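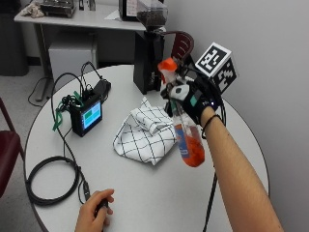 **Round tables** are tables whose top is circular or nearly so, used in dining rooms, kitchens, meeting rooms and cafés. They are distinguished from oval and rectangular tables by the absence of a head or foot, and in most catalogues they are sized by a single measurement, the diameter. The top may be timber, stone, glass, metal or a manufactured board, and finishes range from natural grain to a plain white surface such as the one shown, where the curved edge runs on without a corner. The support is usually a central pedestal or a set of splayed legs.

## Dimensions

A top 700 millimetres across is generally treated as the smallest size suited to a seated meal and is common in cafés and studio flats. It serves 2 people comfortably. Larger domestic tables are often sold with a removable leaf, which turns the circle into an oval when fitted.

Because area increases with the square of the diameter, a modest increase in width produces a much larger surface. The reach to the centre grows as well, and on very large tops the middle is of little use to seated diners. A rotating tray, known in Australia as a lazy Susan, is the customary remedy.

## Construction

Solid timber tops are made by joining boards edge to edge and cutting the circle with a router mounted on a trammel. Timber moves across the grain with changes in humidity, so a solid top may become very slightly oval over the course of a year. Makers allow for this by fixing the top through slotted holes or with metal buttons.

Pedestal bases free the space beneath the top for knees and chairs but place greater demands on stability. The foot must extend far enough to resist tipping when weight is applied at the rim -- a particular concern with stone, where the top may account for most of the mass. The Ustuna base, a cast iron cross with four adjustable feet, was developed for uneven café floors and is still widely copied.
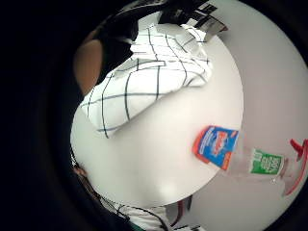
Legged versions are lighter and simpler to make. Three legs will stand without rocking on any floor, although four are preferred for larger tops.

## Manufacture in Sisgate

The town of Sisgate supported several table makers, the largest of which was Lenura. Its works employed 400 people at their peak and supplied hotels, schools and railway refreshment rooms. Lenura's pattern 2188, a plain circular top on a turned column, remained in the catalogue until the works closed. Surviving examples carry the pattern number stamped beneath the top, near the column plate.

A smaller firm, Yu, continued to repair and refinish Lenura tables after the closure and later produced its own range. Yu tables can be told apart by the bevel on the underside of the rim.

## See also

- Drop-leaf table
- Gateleg table
- Pedestal table

*Article last revised 5 August 2022.*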